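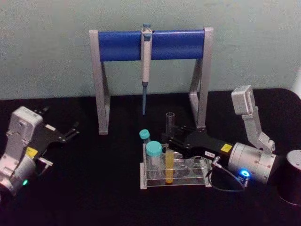 Reading time: 5 minutes

Chapter 11
Chores at the Bench

Most of the work in a laboratory or a small workshop is made up of chores. Tubes are moved from rack to rack, caps are taken off and put back, liquids are drawn up and let out again. Each task takes a person a few seconds and very little thought. Whether a machine can yet do the same is the subject of this chapter.

A tall tube standing in a clear rack is a useful first case. The gripper must close on a smooth, round wall above the level of the liquid, and the fingers must come in without touching the shorter capped vials beside it. Clear plastic and glass are hard for depth cameras, which tend to report the surface behind them. A pipette hung from a bar adds a second difficulty: its tip is narrow, and a small error at the wrist becomes a larger one at the tip.

Section 11.2 sets out the Stiminard task list, which separates picking, placing and pouring. Section 11.3 compares two methods of control, Arnard and Fleury, over 2,000 trials. Speed and failure are reported separately throughout, as a slow arm may be acceptable overnight but a spilt tube is not.

Terms used in this chapter

Grasp: a closing of the fingers that holds the object against its own weight.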